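Pidano Grant Reports: data card

Summary

Pidano is a small collection of short reports from people who received a grant for local business or community work. It has 239 reports in English. Each report is one plain text file, and one table gives the region, the year of the grant and the type of project.

The reports were collected by Larasati Chong and Hafiz Majimbun. Writers agreed that their text can be shared, but their names were removed before the release.

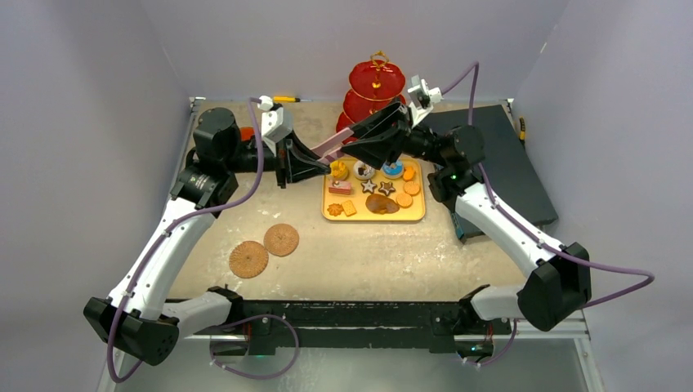
Files

reports/ contains the texts, in UTF-8
table.csv has one row for each report
changes.txt lists the corrections, the last one from 18th April

Known problems

Very short reports, under 80 words, are not included. The amount of the grant is missing in many rows, so please do not calculate averages from this column. Rural regions have fewer reports than cities.

Contact

For corrections, please write to Védís Kragh and mention the number of the report.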